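Sorik two-arm unit, weekly inspection
Site: Vomedby, bedroom cell
Unit 1604
Checked by: Quyên Cao
Reviewed by: Lụa Lý

Power off, arms at rest

1. Base bolts, both arms. OK. Paint marks lined up.
2. Emergency stop. OK. Pressed and reset twice from each side of the cell.
3. Arm housings. OK. Light scuffing on the left forearm, same as last week.
4. Left gripper cable. WATCH. The loop is long enough for full wrist travel but rubs on the housing at the low pick position. Move the clip back one hole.
5. Right gripper cable. OK.
6. Wrist linkage screws. FIXED. One loose on the right wrist. Retightened with thread locker - recheck Saturday.

Power on, slow speed

7. Joint homing. OK on the second try. First try stopped on joint 4 with a following error. Log saved for Thịnh Triệu.
8. Fingers, open and close. OK. Both pairs reach full width.
9. Rim hold, left gripper. OK. Basket lined, bag folded over the rim. Grip force stays at the reduced setting.
10. Floor reach, right gripper. OK. Fingertips stop short of the carpet at the lowest taught point.

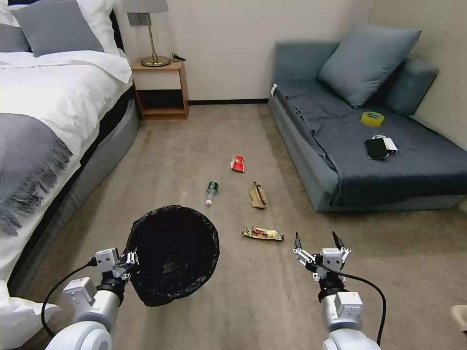 11. Fingertip wear. WATCH. The right pair is due for replacement at 1000 cycles and the counter is already past that. Spare set ordered from Landesel.
12. Head camera calibration. OK. Offset under 2 mm.
13. Joint temperature after the warm-up run. OK, except the left shoulder, which reads higher than the right. Within limits. Hằng Lò wants it logged weekly through March.

Comments

Item 4 was open on the last sheet too. If the clip can't be moved, fit a sleeve over the cable and note the part number here.

Item 7: do not clear the fault history before the log is copied off.

Unit released for normal speed. Items 4 and 11 stay open.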